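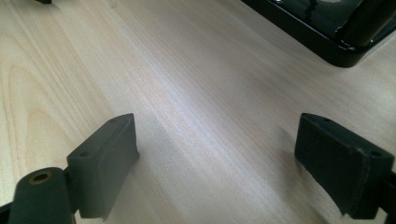
Why record demonstrations with a hand-held gripper when the arm itself can be teleoperated?
The operator feels contact forces directly through the handle, and most people need less practice to produce usable motion. Teleoperation removes the mismatch between the recorded motion and what the arm can reach, but it adds delay and hides contact.

Unit 2. Demonstration capture

2.1 What is stored. Each episode contains wrist video, tool pose and jaw width. Pose is expressed relative to the first sample of the episode, so the table may be moved between episodes but never during one.

2.2 Jaw width. Start and end every episode with the jaws open. The Sistden converter uses the open interval to set the zero of the width signal. An episode that begins with closed jaws is rejected at import.

2.3 Reflections. Glossy objects and light-colored tabletops can produce highlights that move with the camera. The pose tracker may lock onto them. Keep some wood grain or other fixed texture in view.

2.4 Teleoperated set. Use the Jenach leader arm on bench 31. Scale translation at 1:1 and leave rotation unscaled. Release the clutch before repositioning your elbow.

2.5 Assignment. Record 70 episodes of the Nuttall placement task, split evenly between the two methods. Keep failed grasps and label them as failed. Plot jaw width against time for one episode of each method and comment on the difference at contact.

Reading: Elteck lab manual, chapter on calibration.

Elteck Course Notes | Contact the teaching office | Back to top
This site uses cookies to remember your settings. Accept | Decline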